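This site uses cookies to remember your settings. Accept | Manage

Notebooks > Soft Goods Bench > Clirden bag trials

2022-05-05

Wash trials on the drawstring bags, second round. Last week's lot puckered at the seam and I want to know if it's the thread or the mesh. Kulsoom thinks thread. I think mesh, but I've been wrong on this one before.

Setup: 2 batches, same pattern, same needle. Batch one sewn with the Abbasi poly thread, batch two with the old cotton from the Cermont cone. Seam allowance 9 mm on everything. Cut on the straight grain, checked with the square this time (did not do that last time, ugh).

Machine on cold, gentle, short spin. No softener. Line dry, out of the sun. Measured flat before and after, side seam only. Will do the casing later if there's time.

Cotton batch: came out short along the seam, body of the bag fine. You can feel it with your thumb, the edge goes wavy. Poly batch: flat. Maybe a hair of pull near the bottom corner but I'd sell it. So Kulsoom is probably right, at least for cold wash. Warm wash not tried yet — put that on the list for next week.

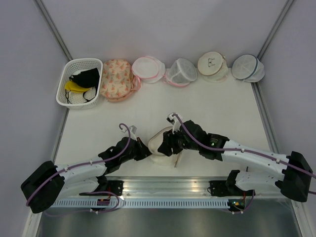 Zeeshan Swati read the numbers over lunch and doesn't buy it, he says the cotton was wound too tight on the bobbin and of course it drew up, any thread would, and we should slack the tension and sew that batch again before blaming the cone. Fair. I never wrote down the tension setting for batch two. Writing it down from now on.

Redo then. Same cotton, bobbin slacked off a quarter turn, same 9 mm. If it still shrinks it's the thread and we stop using it for mesh.

Other stuff:
— Cord ends fraying after one wash. Heat seal or knot? Knot looks cheap. Try sealing on scraps first.
— Romodov order: 400 toggles, they want to ship in September. Too late. Ask if they can split it.
— Label ink held up fine, no bleed, even on the care side.
— Iron is spitting again. Descale or replace, I dont care which.
— Tape measure from the drawer is stretched at the low end, thrown out. Use the steel rule.

Kulsoom Ghumman has the pattern file with the wider casing, need to get that off her before cutting anything new. Also more fine needles, we're on the last packet.

Retest sheet is pinned over the bench, fill in tension BEFORE you sew pleese.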